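Home Advantage and the Thursday Night League: A Season with Clarkham Ladies Basketball

Student project report, Sport and Community module
Submitted by Socorro Paucar
Supervisor: Eusebio Valderrama

Introduction

I should say at the start that I came to this project as a supporter first and a student second, and I hope the reader will forgive me if that shows in places. My aunt took me to my first Clarkham game when I was nine, and I have sat on the same side of the same hall for most of the winters in between. So when we were asked to choose a question from local sport and follow it through properly, I knew quite quickly what mine would be. Everyone at Clarkham says that we are hard to beat at home. I wanted to find out if that was true, and if it was, what might be behind it.

The league is a small one. Teams play each other home and away between autumn and spring, with a cup weekend in July that doesn't count towards the table and which I have left out altogether. The sides that come up most often in this report are Clarkham, Darnow and Flurila, as they finished close together and their games were the ones people wanted to talk about.

What I did

I went to every Clarkham game of the season, 19 in all, and kept my own score sheet at each one. I wrote down the score at the end of every quarter, the fouls called on each side, free throws tried and made, and the number of people watching. The crowd was the easy part at away games, where you could often count it during a time-out, and rather harder at home, so for home games I used the figures from the door.

I also spoke to players, parents and two referees, always after a game and never before, as the coach quite rightly didn't want anybody distracted. These were friendly chats with a notebook on my knee. I had written a list of questions but I found that people told me much more once I put the list away, and I would do it that way again.

There is one thing I would change. For the first few games I didn't note which end each team was shooting at, and by the time I thought of it I couldn't go back. The hall at Clarkham has a stage behind one basket and a plain wall behind the other, and several players feel strongly about which is easier to shoot at, so it is a pity that my notes on this only start in the fourth game.

What the scores show

Clarkham did win more often at home. They lost only 2 games in their own hall all season, both of them close, and they lost 4 on their travels, one of those very heavily at Flurila on a night when nothing would drop. When I looked at the quarters separately, the difference was mostly in the last one. Up to the third-quarter break the team played much the same wherever they were, give or take a basket. In the fourth quarter at home they pulled away, and in the fourth quarter away they tended to hang on.

I found this more interesting than the plain results, and I spent longer on it than I had planned. My first thought was tiredness. The away trips are long for a team whose players mostly come straight from work, and the drive to Darnow in particular means eating a sandwich in the car and warming up in a hurry. But if tiredness were all of it, I would have expected the second-shortest trip to go better than the longest, and it didn't.

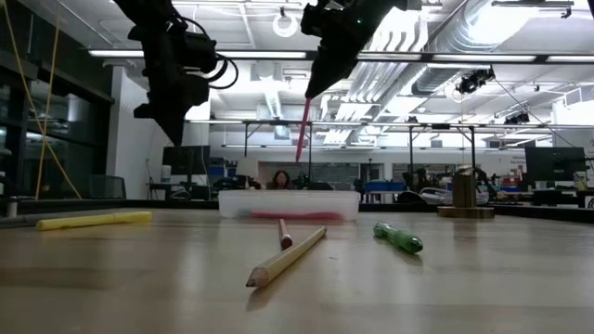
My second thought was fouls. It is often said that referees are kinder to the home side, and the people sitting around me at Clarkham are quite sure that referees everywhere are unkind to us. On my sheets the fouls were nearly even. Clarkham were given slightly more free throws at home, though they also drove to the basket more at home, and a team that does that will be fouled more. Both of the referees I spoke to were very patient with me about this. One of them said that what she notices in a loud hall is how hard it is to hear her own partner, and that she has to look across far more often than she would in a quiet one.

The crowd

Over the home games put together, 497 people came through the door. That may not sound like many, but it is a small hall with benches down one side only, and when the benches are full the noise comes straight back off the opposite wall. The players all mentioned it. The point guard told me she can feel the floor shake through her shoes when the children stamp, and that she likes it best when the other team has the ball.

The best night of all was the return game against Flurila, when the benches were full and people were standing by the fire door until they were asked to move. We were behind by a single point going into the final quarter, and then came a run of steals and easy baskets that I could hardly write down fast enough – my sheet for that quarter is very messy and I have had to copy it out again for the appendix. Flurila called a time-out, which made it louder, and then another.

I don't want to claim too much from one evening. The game against Darnow drew almost as many people and was a dull one, with a lot of missed shots on both sides, and Clarkham won it without ever looking very comfortable.

The hall itself

Several visiting players brought up the hall before I could ask them. The lines for basketball are under the lines for badminton and five-a-side, and the three-point line is a faded blue that is hard to pick out if you aren't used to it. One Darnow forward stepped on it three times in the same half and was cross about it in a very good-humoured way. Our own players find it without looking. I think this matters, and I had not thought about it at all when I wrote my project plan.

Reading

Mr Valderrama pointed me to the course pack put together by Bhattacharjee, and the chapter on small venues was the one I went back to most. It made me more careful about the word "advantage", which I had been using for anything that went well at home. I have tried since then to say what I mean each time, though I expect the old habit has crept back in here and there.

Thanks

I am very grateful to the coach and the players for putting up with me, to the people on the door for the figures, and to my aunt for the lifts to every away game, including Flurila in the fog. The score sheets are in the appendix in the order the games were played, with the notes on shooting ends starting from game four.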